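The egg grader's bench

Trekon is a small laying farm at the end of a gravel road outside Roden, and the woman who runs it would rather talk about feed than be written up by name. She agreed to an interview on the condition that we came after the morning collection and kept her out of the headline. She has kept hens for most of her adult life and took over the present property when the previous owners retired.

"People think it's a quiet job," she says. "The birds are up before five in January. You're never the first one awake."

There are 557 hens at the moment, mostly brown layers, in two mobile sheds that are towed to fresh grass with the tractor. Each shed has nest boxes along one side and a roll-away floor, which keeps the eggs cleaner. She collects by hand and says she has no plans to put in a belt.

"A belt's good if you've got thousands. I'd spend more time fixing it than I'd save." 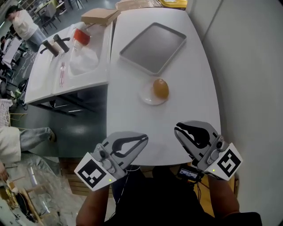
A brown egg on a small white plate, with a metal tray behind it.

She is particular about shell colour, mainly on account of her customers. The same hen will lay paler eggs as she gets older, and a hot spell or a fright can do it too. Buyers at the market sometimes ask whether the pale ones are from a different farm. She tells them the colour is laid down in the last few hours before the egg comes out, and that it makes no difference to the taste.

"What they eat changes the yolk. It doesn't do much to the shell, apart from the calcium. If the shells go thin I look at the shell grit first, then the water."

Water is the subject she comes back to most. In her second summer a line to the far shed blocked overnight and the hens went without until breakfast. Laying dropped the next day and took almost 2 weeks to come back. She now walks both lines every evening with a torch, and each shed has a spare tank.

The feed comes from Darkico, a mill two towns over, in a pellet she settled on after trying mash. The hens picked through the mash for the bits they liked and left the fines in the trough. Pellets cost more per bag, she says, but less of it ends up on the ground.
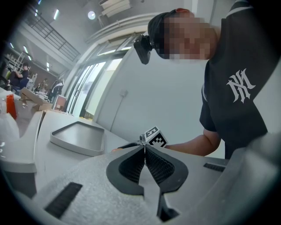 How long will an egg keep in the fridge?

"I tell people 6 weeks from the day it was laid, if it's kept cold the whole time. Leave them in the carton and put the carton on a shelf. The door gets warm every time somebody wants the milk."

She doesn't wash eggs unless she has to. A light mark comes off with a dry cloth, and anything worse is kept for the house. Cracked eggs are thrown out. She checks for hairline cracks by holding each egg against a bright lamp in a dark corner of the packing room, a job she learned from her grandmother and still does faster than the secondhand candling machine she bought and later sold.

Most of the eggs go to a bakery called Kovács, which takes 100 dozen in a good week and fewer over the winter. The rest are sold at the gate and at the market. The bakery doesn't mind odd sizes, as it weighs everything out of the shell.

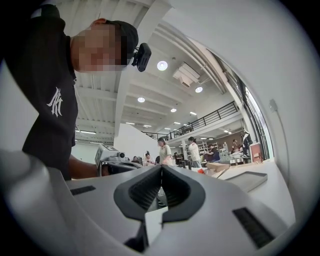 The gate sales are the part she would give up last. There is a fridge under a tin roof and a cash box bolted to the post, and the box has been short only a handful of times. Regulars bring their cartons back, and some bring vegetable scraps as well, which she has to turn down because of the rules about feeding kitchen waste to poultry.

Asked about foxes, she points to the netting. It is electric, it runs right around both sheds, and it has to be moved every time the sheds are. Long grass touching the bottom wire will drain the charge, so she mows the line before she sets it up. She has lost birds in the past, always on a night when she had put off the mowing.

She is thinking about a third shed. The grass could carry it, but she isn't sure that she could.

"I'd need someone on the weekends," she says. "I'll see what feed does in price. If it goes up again I'll stay as I am."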